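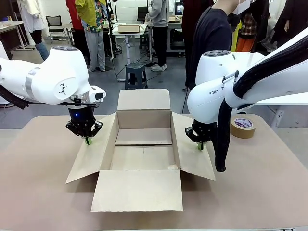 Figure 1. Open cardboard box on the worktable, with an arm reaching in from either side.

4.2 Dogs and the teenager who moves in

We did not set out to study dogs at all! Our questions were about teenagers who go to live with an older brother or sister, and the diary form had one small line for pets. Yet of the 664 diary entries we collected in Jeddale, 170 mention a dog, many of them at length (one girl filled both sides of the page with a list of commands her sister's terrier ignores).

What delighted us most was how early the dog shows up. In 27 homes the teenager took over the evening walk within the first month, often without being asked, and the older sibling usually came along. These walks were where school, money and friends got talked over. As Lindsay Ellery wrote in her June field notes, "they tell the dog first, and the sister is holding the leash."

Cats were a harder case. The entries are shorter, and we could not separate the cat's part from plain time spent on the couch. We would love to see this done properly with a larger group. Homes with no pet had their own shared chores, mostly cooking, and we turn to those in Section 4.3.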